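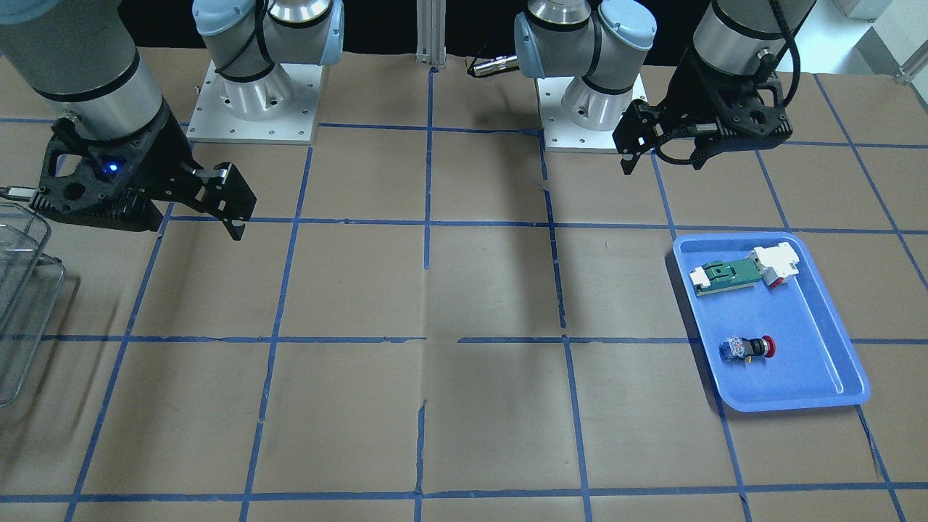

그리퍼 펌웨어 올린 뒤부터 왼팔만 트레이 쪽에서 멈춘다는 게 맞는지부터 확인 부탁드립니다, 라고 Valtteri Honkanen 답변 옴. 오른팔은 정상인지, 컨트롤러 재부팅은 해봤는지도 같이 물어봄.

티켓 315
제품: Toltometti 양팔 키트 (평가용 대여)
접수: 2020년 1월 6일 월요일
상태: 진행중
담당: Santeri Suominen

증상
왼팔이 파란 트레이 위로 내려가다가 중간에 정지. 에러코드 49. 오른팔은 같은 동작 문제 없음. 재부팅 세 번 했고 세 번 다 똑같음. 펌웨어는 11월 버전에서 새 걸로 올린 상태.

작업 내용
부품 분류 테스트. 트레이에 초록색 기판 조립품이랑 비상정지 버튼 부품 들어 있고, 하나씩 집어서 철망 바구니로 옮기는 순서. 바닥은 갈색 종이에 파란 테이프로 격자. 위치 티칭은 격자 칸 기준으로 잡음.
* 트레이 안의 빨간 버튼은 분류할 부품임. 장비 비상정지 회로랑 상관없음. 지난번 티켓에서 헷갈려 하셔서 미리 적어둠.

로그

1) 케이블 먼저 의심. 왼쪽 그리퍼 옆으로 검은 케이블이 늘어져 있어서 손목 돌릴때 당기나 봤음. 전원 내리고 손으로 돌려봄. 여유 있음. 아닌듯.

2) 커넥터 다시 체결. 변화 없음.

3) 그리퍼 좌우 교체. 왼팔에 오른쪽 그리퍼 달고 실행 → 똑같이 49. 그리퍼 불량은 제외. 원위치함.

4) 속도 절반으로 낮춤. 멈추는 높이 그대로. 과부하면 속도 따라 달라질 텐데 안 달라짐.

5) Valtteri 요청대로 파라미터 덤프 떠서 보냄. 파일 두 개, 왼팔/오른팔 따로.

Valtteri Honkanen 회신
덤프 봤습니다. 왼팔 공구 길이가 147로 들어가 있어야 하는데 기본값으로 초기화 돼 있네요. 펌웨어 업데이트하면서 한쪽만 날아간 걸로 보입니다. 이 상태면 컨트롤러가 손가락 끝 위치를 잘못 계산해서 하한 높이에 걸린다고 판단하고 세웁니다. 설정 > 공구 > 왼팔에서 직접 넣고 저장해 주세요. 저장 후에 전원 완전히 껐다 켜야 적용됩니다.

6) 147 입력, 저장, 전원 껐다 켬. 트레이까지 내려감. 49 안 뜸.

7) 기판은 집음. 버튼 부품은 옆으로 누워 있으면 둥근 캡 쪽에서 미끄러짐. 네 번중 한 번 떨어뜨림. 파란 몸통 쪽 잡게 접근각 바꾸니 나아짐. 이건 키트 문제라기보단 우리 티칭 문제.

8) 연속 운전 걸어둠. 대략 2000회 목표인데 오늘 안에는 안 끝남. 내일 아침에 Kulsoom이 이어서 봄.

남은 질문 (Hyvönen 쪽 확인 바람)
- 업데이트할 때 공구 설정 백업되는지? 매뉴얼에는 된다고 써있음. 우리는 안 됐음.
- 49 메시지가 "동작 제한"이라고만 나옴. 높이 제한인지 정도는 표시해 줘야 함. 이거 때문에 반나절 날림.
- 구매 결정 전에 위 백업 건 답변 필요. 대여 연장 가능한지도 같이.

Kulsoom Jadoon 메모
오른팔 공구 설정도 캡처해서 공유폴더에 넣어둠. 다음 업데이트 전에 꼭 양쪽 다 따로 적어놓을 것. 연속 운전 결과 올라오면 그때 티켓 닫을게요, 그전엔 닫지 말아 주세요.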